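1/ My mother takes nine pills a day and believes in all of them. My father takes five and believes in none. I've spent the last two weekends getting both of them onto one medication system, and I have notes.

2/ Start by getting every bottle in the house onto one surface. Bathroom, kitchen, nightstand, glove compartment, the purse she stopped carrying in March. We had 19 bottles. Two were for the dog. The dog is also elderly, but has better records.

3/ Check the dates while you're at it. My father has an antibiotic from a previous decade that he's been keeping "in case." In case of what, he wouldn't say.

4/ Then write the list. Name of the drug, strength, what it's for, when it's taken, who prescribed it. "The little white one" isn't a name. They're nearly all the little white one.
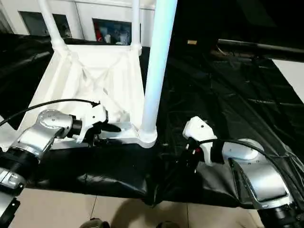 Someone in the replies wants to know whether vitamins and supplements have to go on the list too, seeing as they come from the grocery store and no doctor ever asked about them.

5/ Yes. Put them on. Some of them don't get along with prescriptions at all, blood thinners especially. Eye drops, creams, inhalers, the sleep stuff, the antacids she eats like mints. If it goes in or on the person, write it down.

6/ My mother objected to listing the fish oil. She feels it's private.

7/ Next, take the list to a pharmacist. I'd been ready to wait weeks for a doctor's appointment. We went to Ibrahim Pharmacy in Pradus on a slow afternoon and got more out of that visit than out of the last three checkups. Call first and ask when it's quiet.

8/ Questions that got useful answers: Are any of these doing the same job? Which ones matter with food? Which can't be crushed? What do we do about a missed dose? (For that last one the answer was different for different pills, so write it next to each one.)

9/ Please don't stop anything on your own because the list looks long. I say this as someone who was looking at the list and having ideas. Bring your ideas to the people with the license.

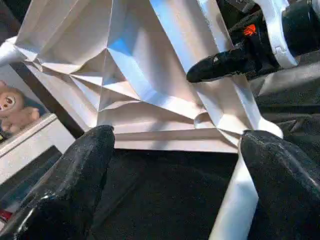

Large white bag, crumpled

10/ Now the pill organizer. I bought a fancy one, the Clikel, with a lid for morning, noon, evening and bedtime. Lovely thing. My mother couldn't open it. I could barely open it. Before you buy, have the person with the arthritis try the lids, and let them be rude about it.

11/ We ended up with a plain box with big soft lids, and she fills it herself on Sunday nights. I sit at the other end of the table and pretend to read. She's caught two mistakes. Both were mine, from the week before.

12/ If memory is more of an issue than fingers, somebody else should fill it, and the bottles should live somewhere out of the way. It's an uncomfortable conversation. We haven't had to have it yet and I'm not looking forward to it.

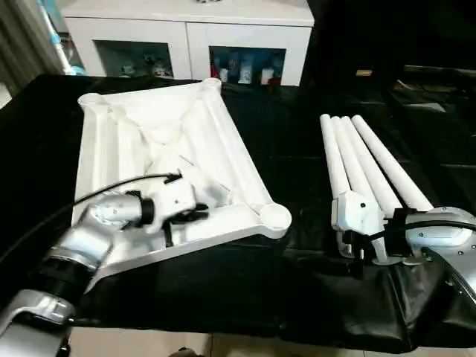 Corinne Blakely
Writer on aging and family care

13/ Reminders. I put an app called Skondum on my father's phone. It chimes, he presses the button that says "taken," and then he goes back to whatever he was doing without taking anything. A perfect record, 29 days straight. The pill box told a different story.

14/ What works for him is putting the box next to the coffee maker. He has never once forgotten coffee. Hook the pills to something they already do every day, and ask the pharmacist first if breakfast is the right time for that particular pill.

15/ Refills: ask if they can all come due on the same date. We were driving to Pradus every few days for one bottle at a time, like it was a hobby. Now it's one trip a month, plus the trip for whatever they forgot to put in the order.

16/ Ask for easy-open caps if no small kids visit. If small kids do visit, keep the regular caps and put everything up high, including the weekly box. Those soft lids I was so pleased with will not slow down a four-year-old.
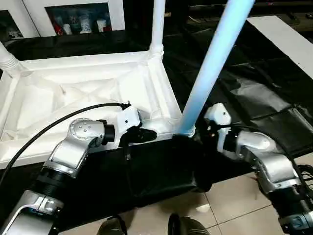 Corinne Blakely

17/ Copies of the list. One on the fridge, one in each wallet, one on my phone. Put a date at the top so you know which version you're holding. Ours says 6 May 2023 and has already been corrected in pen.

18/ Add allergies, the pharmacy's phone number and one emergency contact. My parents each listed the other. They are always in the same car. We added me.

19/ Old medicine: don't flush it unless the label says to. Plenty of pharmacies have a drop box, and ours took the whole sack, antibiotic included. Black out the name on the labels before you toss the empty bottles.

20/ Redo the list after every hospital stay and every new prescription. My father sees the heart doctor next week, so I'm leaving the pen on the fridge.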